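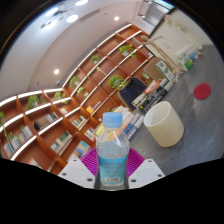
Handheld gripper demos — clear bottles ruining my set?

Posted by mever_bench

Collecting pick and place demos with a handheld gripper, camera on the tool. Goal is 800 for one task, grab the bottle and stand it up on a coaster. Got 50 so far, all at the same table, same shelves behind. Two problems. First, clear plastic. Policy trained on the first batch closes early or goes for the cup instead. Second, backround is busy — books, plants, shelf lights, all of it. Should I clear the place out or leave it? Don't want to redo everything. Using the Vondadero scripts for syncing if that matters.

leveck_tom

Leave the clutter. If you clear it the thing learns a clean table and falls over the first time someone puts a book down. What you want is to change it. Move the stuff every 5 demos, turn the bottle so the label faces a different way, swap sides with the cup. Do some with blinds open, some shut. And don't always come in from the same angle, everybody does that when they get tired.

For early closing check your timing first. We had the gripper width running ahead of the video and it looked exactly like a bad grasp policy. Clap the fingers shut a few times at the start of each recording, then line up the frames by eye. Took me a whole Monday to find that. Also 50 is not much, I wouldnt judge anything yet.

Pētersons

just put tape on the bottle

greyshelf

Tape works but then you have a tape detector. Keep the clear one in, add 2 solid colored bottles of the same size and mix them through the session, not in blocks. Cap color too if you have spares. Agree with the timing check, do that before recording any more. And throw out demos where you fumbled and regrabbed, or tag them — I kept mine and the policy learned to let go halfway up.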